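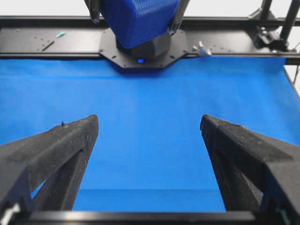

Parveen Khokhar packed parts by hand at Zoluvix for 17 years. In December she moved to the handling bench, where two robot arms are being taught to pick up a part and pass it along.

Her shift starts at 6 a.m. She sets a small blue cube on the blue surface, starts a run and writes down what the arms do. The target is 1000 runs before any real parts go on the bench. The count stood at 857 when we visited. 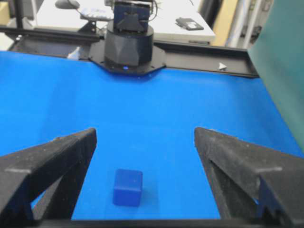
Fewer hands on the line

The packing line at the Giltthorpe plant employs 63 people. Zoluvix says none of them will lose a job this year, but open positions on the night shift are not being filled. Pay at the bench is the same as on the line, and the union wants that changed before more packers are retrained.

Khokhar says her wrists hurt less. She misses the talk on the line.
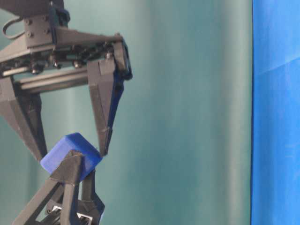

Dirk Schmieder would stay on the line if he had the choice. The training is fine, he says, but "I want to see the new pay grade in writing before I sign up for it." Talks resume in the spring.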